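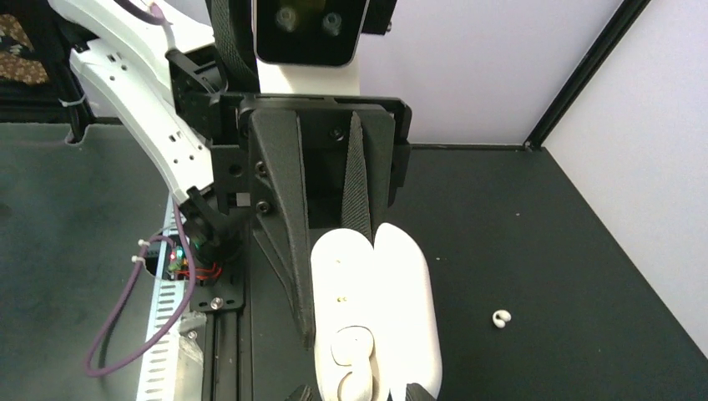 A charging case is a small lidded container that stores a pair of wireless earbuds and recharges them between uses. It is normally sold with the earbuds and shaped to fit one model only. The case holds its own rechargeable battery, which is larger than the batteries in the earbuds and can refill them several times before it has to be plugged in.

Design

Most cases are made of molded plastic with a glossy or matte finish. Inside are two recesses, one for the left earbud and one for the right. Metal contacts in each recess meet matching contacts on the earbud, and magnets are often used to hold the two together. Earbuds with a hook or loop need deeper or wider recesses than stem types, so their cases tend to be bulkier.

Use

On many models, opening the lid wakes the earbuds and starts pairing with a phone. Putting an earbud back ends playback on that side and begins charging. A light on the case may show the battery level. An earbud left outside the case usually stays on until it times out or runs down.

Care

Earwax, lint and dust can collect on the contacts and keep an earbud from charging. The recesses are cleaned with a dry cotton swab, and liquids are kept away from the charging port.

Replacement

Some makers sell cases and single earbuds separately. A replacement earbud generally has to be paired with the remaining one before both will play together. Older models, among them the Pluvitz 5, were sold only as complete sets.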